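Keeping the Inside of Your Car Clean: Workshop Tips from Brinbridge

We use cookies to remember your settings. By continuing you agree to our cookie policy. Accept

My name is Hui-mei Ko and I keep one small car in good condition for many years already. It has a garage place at Rorkotwood, and most of the tips on this page I learned there, from my own mistakes and from my neighbor Krum Berisha.

Start with the floor mats. Take all of them out before you touch the vacuum cleaner, and shake them outside. Rubber mats can be washed with dish soap and a soft brush. Carpet mats should be brushed dry first, and they must dry one full night before they go back in the car.
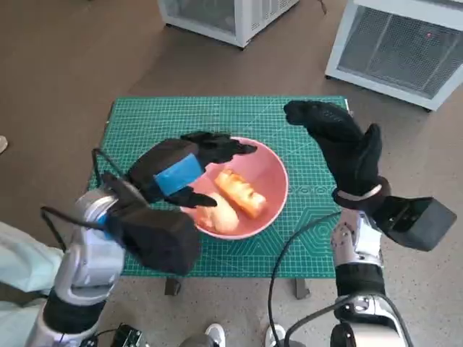

Crumbs are the biggest trouble in a family car. They fall into the seat rails and into the gap beside the seat belt lock, where the vacuum nozzle can not reach. Bread with a rough, toasted crust, like the long slice in the pink bowl, is worse than soft bread, so in my car we eat it only from something with a rim. For the crumbs already in the rails, push the seat fully forward, loosen them with an old paintbrush, then vacuum from behind. After this push the seat fully back and do the front side the same way.

For the dashboard use a cloth which is only a little damp. Never spray the cleaner directly on the buttons or the screen. I spray it on the cloth, wait a moment, and wipe in one direction. The air vents I clean with a dry makeup brush, which I bought for 2 dollars.

The trunk needs a separate hour. In November I empty it completely, check the spare wheel and look under the carpet for water. If the carpet smells, leave dry baking soda on it overnight and vacuum in the morning.

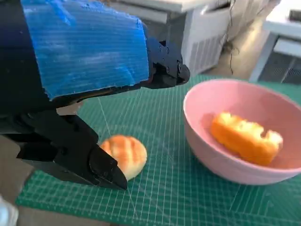
A trunk liner does not have to be expensive. Pao-chu Liao paid 71 dollars for a fitted one, and it is very nice, but I cut mine from a flat sheet. Corrugated plastic, the same kind of material as the blue sheet here, is light and easy to wipe. It gets whitish scuffs and the edge can tear, so I put strong tape along all the sides. Cut it with the ribs going across the car, and make a paper pattern first.

Windows come last. Wipe the inside glass from side to side and the outside glass up and down, then you know on which side the streak is.

Subscribe to our newsletter and receive new tips by email. You can unsubscribe at any time.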